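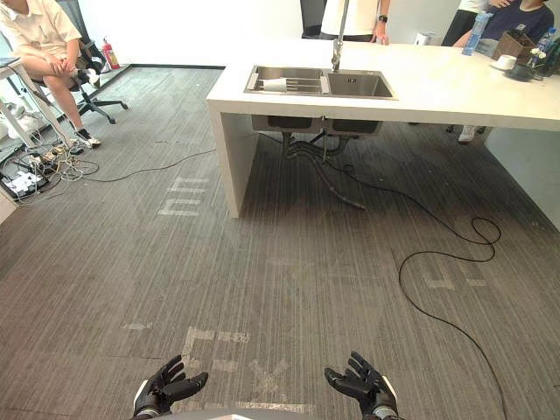
Please tell me we get to stand at a real sink, one of our first guests wrote on her sign-up form, and we loved her for it! She had been through three kitchen showrooms that month and hadn't been allowed to turn her hips at a single counter, let alone reach for a faucet.

Prundano is a small kitchen-planning school and tryout studio, and we have been at it for 7 years. People come to us before they remodel (or before they talk themselves out of it) and spend a session working out how they use a kitchen. Where do you put the wet cups? Do you like two basins or one big one? Is a tall gooseneck faucet a joy or does it just splash your shirt?

The island is where nearly everybody ends up. It's plain white with a good thick top, a double stainless sink set into it and a dish rack you can drop into a basin. Underneath it's all open, so you can crouch down and see the drain pipes and hoses for yourself. We think that's the best part! Plumbing takes up a lot more room than most folks expect, and it's nice to know that before you order drawers.

We also love tape. Tape on the carpet is the cheapest design tool there is, and you can pull it up and start over as often as you like.

Our evening course, Bravska, covers sinks and counters. Lodhi is the longer one, for whole rooms, and takes up to 46 people a season. So far 978 households have planned a kitchen with us.

New courses open in July. Bring your measurements, and wear shoes you can stand in.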